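Why Do Bananas Go Brown?
From the Kitchen Questions pages, for readers who are still growing and eat like it

You have met the brown banana. It lives at the bottom of somebody's backpack, under the math folder, and it has been there since May. It used to be lunch. Now it is more of a stain with a stem.

How does a cheerful yellow fruit end up like that? It starts with the banana being alive, or at least busier than you'd think. A banana doesn't stop working when it's picked. It goes on breathing, in its own way, taking in oxygen and giving off carbon dioxide, just like you do, though without the snoring.

Green, yellow, uh-oh

Bananas are picked green and hard. At that stage they are mostly starch, the same stuff that fills up a potato, and if you bite one you will find it tastes like chalk with ambitions. Rania Farah, age 7, tried it on a dare and reports that her teeth felt "like they were wearing socks."

Then the banana begins to make a gas called ethylene (say it ETH-uh-leen). You can't see it, and there is far too little of it coming off one banana for you to notice a smell. But to a banana, ethylene is a message, and the message is: get ripe. So the banana gets ripe, and as it does it makes more ethylene, which tells it to hurry up. It is a fruit that nags itself.

Three jobs get done while this is going on. The starch turns into sugar, so the banana gets sweet. The stiff walls around its tiny cells get weaker, so it gets soft. And the green coloring in the peel, called chlorophyll, breaks down. The yellow was in there the whole time, hiding behind the green. It just had to wait for its turn.

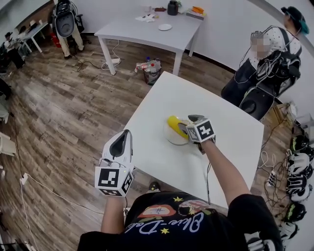
After yellow come the freckles. These are small brown spots, and grown-ups will tell you they mean the banana is perfect. Grown-ups are right about this, which must be a nice change for them. A freckled banana is sweeter than a plain yellow one, and there's nothing wrong with it.

The brown itself comes from two things in the banana meeting up. One is a group of chemicals that were sitting quietly in their own part of the cell. The other is an enzyme, a kind of tiny helper that makes chemical changes go faster. In a healthy young cell they're kept apart, like cousins at a wedding. When the cell walls and linings break down, they get together, oxygen from the air joins in, and you get brown.

That's also why a banana bruises. Drop it, sit on it, or use it as a telephone and then hang up too hard, and you burst some of the cells early. The brown shows up where the bump was. It may take a while, so you have time to leave the room.

Is it still food?

Usually, yes. Brown and squishy is fine for baking. If it's leaking, growing fuzz, or smells like something from the paint shelf, it goes in the compost. Ask an adult if you aren't sure. They'll sniff it and make a face either way.

Try it: the banana race

You'll need 2 bananas from the same bunch, as alike as you can find, a paper bag, and an apple.

Put one banana in the bag with the apple and fold the top over. Apples give off ethylene too, quite a lot of it. Leave the other banana out on a plate in the same room, away from the sunny window. Now go away.

Look at both of them each morning at breakfast and draw what you see. Color the spots in properly -- no scribbling. Most people find the bagged banana wins, if you can call that winning, because the gas gets trapped in there with it.

Karim Abou Jaoude wrote in to ask what happens if you put 13 bananas in the bag. Karim, the bag rips.

A word about the fridge

Put a ripe banana in the fridge and the peel will turn a gloomy dark brown. The cold damages the cells in the skin. Peel it, though, and the inside is often still pale and firm, because the cold slows down the ripening. Don't put green ones in. They may never ripen properly after that, and they'll sulk on the shelf next to the mustard until somebody throws them out.

Next time: why onions make you cry, and whether they mean it.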